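I bought the Skekonen trickle charger in July, right after my old one cooked the battery in the '70 wagon. It was $50, and I've had it hooked up most nights.
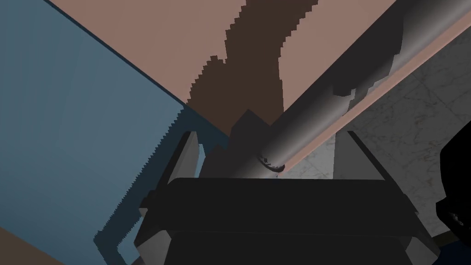
So, the good stuff first. The clamps bite hard and the cord reaches all the way from the wall to the far fender (my last one never did!). Setup took me 5 minutes, and that's with me ignoring the manual.

The lights are my one real gripe. Green means charged, and a slower green means almost charged.

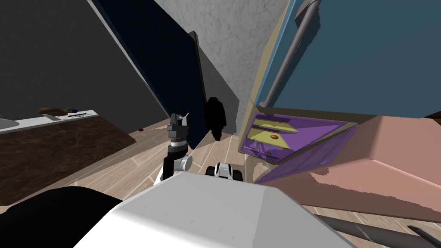 I wrote to them and Ľubomír Šimek answered the next morning, very nice guy, and told me to wait for the click. Okay! I do hear it now.

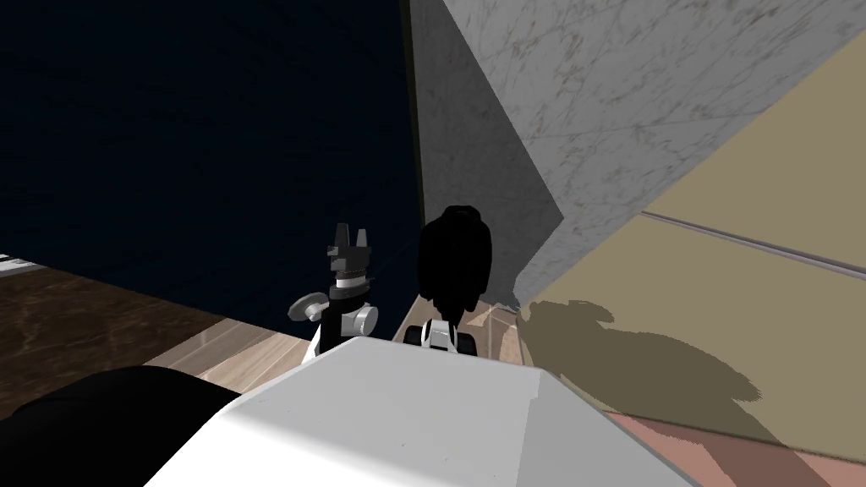 Žofie Hudec

Would I buy it again? Yep, for a car that sits all winter. If you drive yours daily, save the money and put it toward tires.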